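Taking old office towers down to parts

17 Feb 2022

We cleared out the Kelham office in November and I ended up with 16 desktop towers that no one wanted to pay to haul away. Most of them are plain black business machines, the kind with blue plastic on every part you are supposed to touch. I have been working through them since, and I have a few notes for anyone facing the same pile.

First, lay the case on its side before you do anything else. I did the first two standing up and dropped a screw into the power supply both times. On its side, with the panel off, everything is facing you and the parts stay where you put them.

Second, follow the blue plastic. On these machines the drive rails and latches are blue, and they come out without a screwdriver. You squeeze the rail and the drive slides. If you are pulling hard, you have probably left the data cable on. I did that on number four and bent the connector, so that drive went in the scrap box.

Third, the processor. People get nervous about this one and they should, a little. Lift the lever, swing the metal bracket all the way up, and take the chip straight out by its edges. Don't tilt it. Then put it somewhere with a shape that fits it. For the first few I used an egg carton, which was a bad idea. A tray with molded pockets is much better, and I would not go back.

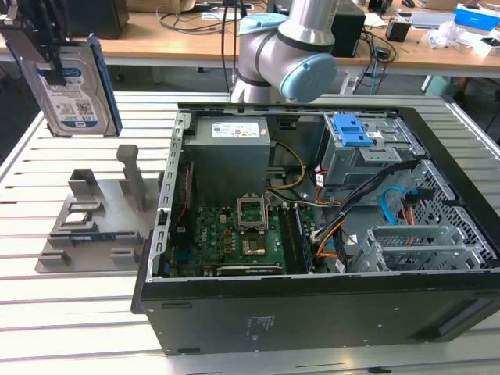
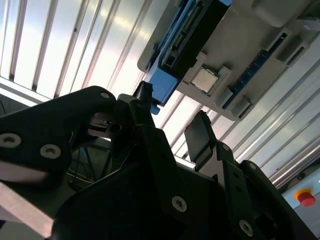
Memory is easy. Push the clips at the ends and the stick pops up. I sort it by size and put a strip of masking tape on each bundle with the date I tested it. The tape peels off clean if you get to it within a year or so.

I leave the power supply for last. It takes up a lot of room and the cables go everywhere, but the case is steadier with the weight still in it. Once it is out I cut nothing. The supplies that test fine go on a shelf with the cables folded and held with a twist tie. I don't open them and I would tell you not to either.

The drives take the most time. Most of the ones I have pulled so far are 500 GB, and every one gets wiped before it goes anywhere. I use an old machine in the corner that does nothing else, and it runs overnight. I write the result on the label in marker - W for wiped, X for failed. The X drives get drilled.

As for what it is worth, not much. I sold 10 of the processors as a lot to Rillenix, a small refurbisher out past Montoya, along with a stack of memory, and the check was for $229. They wanted the chips clean, so I spent an evening with rubbing alcohol and coffee filters getting the old paste off. The bare cases go to Virner, the scrap yard, which takes them by weight and doesn't care what shape they are in.

I have five towers left. Two of them have a different case with the drive cage riveted in, and I haven't decided if those are worth the trouble. I also have a coffee can of mixed screws that I keep meaning to sort. If you need the short coarse-thread ones for a drive bay, send me a note with your address and I will mail you a handful.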